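1/ Ich war im Juni auf einem kleinen Festival für digitale Kunst in Hulholm und möchte ein paar Dinge aufschreiben, bevor ich sie vergesse. Deutsch ist nicht meine erste Sprache, bitte haben Sie Geduld mit meinen Sätzen.

2/ Das Festival heißt Prillura. Es findet in einer alten Druckerei statt, auf zwei Etagen. Eine Tageskarte kostet 11 Euro, eine Karte für alle Tage 26 Euro. Das finde ich fair. In anderen Städten habe ich für weniger Programm viel mehr bezahlt.

3/ Man bekommt am Eingang ein Papierband und keinen QR-Code. Ich erwähne das, denn im letzten Jahr gab es nur die digitale Karte in einer Wallet, und die Schlange war so lang, dass ich den ersten Vortrag verpasst habe. Dieses Mal war ich nach wenigen Minuten drinnen.

4/ Unten waren die Klangarbeiten. Am längsten bin ich bei „Devholm“ geblieben. Das ist ein Stück für fünf Lautsprecher, die in einem dunklen Raum hängen. Man hört Schritte auf Kies, dann eine Orgel, dann wieder Schritte. Es dauert 26 Minuten und man darf jederzeit hinausgehen.

5/ Im Heft zum Festival steht, dass „Devholm“ auch als Edition verkauft wird, mit 1131 Exemplaren auf einer Blockchain. Jedes Exemplar soll eine etwas andere Reihenfolge der Klänge haben. Ich habe lange überlegt, ob ich das gut finde.

6/ Mein Problem ist folgendes: Im Raum war die Arbeit für mich sehr stark. Zu Hause mit Kopfhörern habe ich die Hörprobe gespielt und sie war nur noch nett. Wer eine Edition kauft, kauft also etwas anderes als das, was ich dort gehört habe. Das müsste man deutlicher dazuschreiben.

7/ Oben war die Abteilung für Virtual Reality. Es gab leider zu wenige Brillen. Ich habe zweimal gewartet und einmal aufgegeben. Die Mitarbeiter waren sehr freundlich und haben nach jedem Besucher alles gründlich gereinigt, das braucht eben Zeit. Eine Liste zum Eintragen hätte geholfen.

8/ Die Arbeit, die ich dann sehen konnte, heißt „Katona“. Man steht in einem Treppenhaus und jede Tür führt in dieselbe Küche, aber zu einer anderen Tageszeit. In der Küche um vier Uhr morgens läuft ein Radio. Ich verstand die Sprache des Radios nicht, und ich glaube, das war so gewollt.

9/ Mir wurde in der Brille nicht schlecht. Das schreibe ich ausdrücklich, weil mich schon zwei Leute danach gefragt haben. Man bewegt sich nur mit eigenen Schritten, es gibt keine Fahrten und keine Sprünge. Wer empfindlich ist, kann es also versuchen.

10/ Am Nachmittag gab es eine Diskussion über Honorare. Sie war trocken und trotzdem für mich das Wichtigste am ganzen Tag. Eine Künstlerin auf dem Podium hat erklärt, wie wenig von einem Verkauf bei ihr ankommt, wenn die Plattform, die Galerie und die Umrechnung bezahlt sind.

11/ Früher konnte man bei vielen Verkäufen einen Anteil am Weiterverkauf festlegen. Auf dem Podium war man sich einig, dass man sich darauf nicht mehr verlassen soll. Ein Teilnehmer sagte, er schreibe heute lieber einen normalen Vertrag auf Papier. Dafür bekam er Applaus, und ich habe auch geklatscht.

12/ Aus dem Publikum kam die Frage, warum man dann überhaupt noch Tokens verwendet. Die Antwort war etwas ausweichend: wegen der Gemeinschaft. Ich hätte gern nachgefragt, was damit gemeint ist, aber die Zeit war vorbei und der Saal wurde für das Konzert umgebaut. 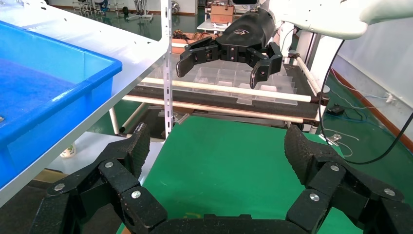
13/ Zum Konzert selbst kann ich wenig sagen, ich musste meinen Zug um 21 Uhr nehmen. Die ersten zwei Stücke waren laut und gut. Am Einlass lag kostenloser Gehörschutz bereit. Bitte nehmen Sie ihn auch, wenn Sie hinten stehen, der Raum ist schmal und hat harte Wände.

14/ Essen: Es gab Linsensuppe, Brot und einen Kuchen, dessen Namen ich nicht richtig aussprechen konnte. Alles mit Karte oder bar. Niemand wollte, dass ich mit einer Kryptowährung bezahle, was mich bei diesem Thema ein wenig überrascht hat.

15/ Zur Zugänglichkeit: Es gibt einen Aufzug, er ist aber hinter der Garderobe und nicht gut beschildert. Die Texte an den Wänden sind klein gedruckt, hellgrau auf weiß. Ich habe gute Augen und musste trotzdem nah herangehen. Das Heft gibt es auch in großer Schrift, man muss danach fragen.

16/ Ob ich die Edition von „Devholm“ kaufe, weiß ich noch nicht. Im Moment neige ich zu nein. Lieber würde ich noch einmal Eintritt zahlen und mich wieder in den dunklen Raum setzen, falls das Stück im nächsten Jahr zurückkommt.

17/ Korrektur zu Beitrag 4: Man darf jederzeit hinaus, aber hinein nur am Anfang des Stücks. Das hatte ich vergessen. Planen Sie es bitte ein, wenn Sie danach noch zu den Brillen wollen.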